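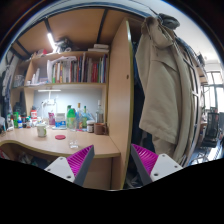 Search this notebook Go

Desk pickups, March, Noltham room – glass and mug set

Started 9:40. Handheld gripper, magenta ribbed pads on both fingers. Goal for this room is 30 good demos, then on to the next desk. Stulier wants 2,000 across all rooms before the first training run.

Objects are the clear drinking glass, the white mug with the green design and the brown mug further back. Leave the bottles along the back of the desk where they are, we want the clutter.

Clear glass worries me most. Hard to make out against the wood. Tag those takes separately so we can check the loss on them alone.

Threw out 3 takes – fingers closed before the approach finished. Slow down on the last bit.

Still to do:
- repeat glass with the desk lamp off
- swap start positions of glass and white mug
- recheck finger width calibration before upload to Verari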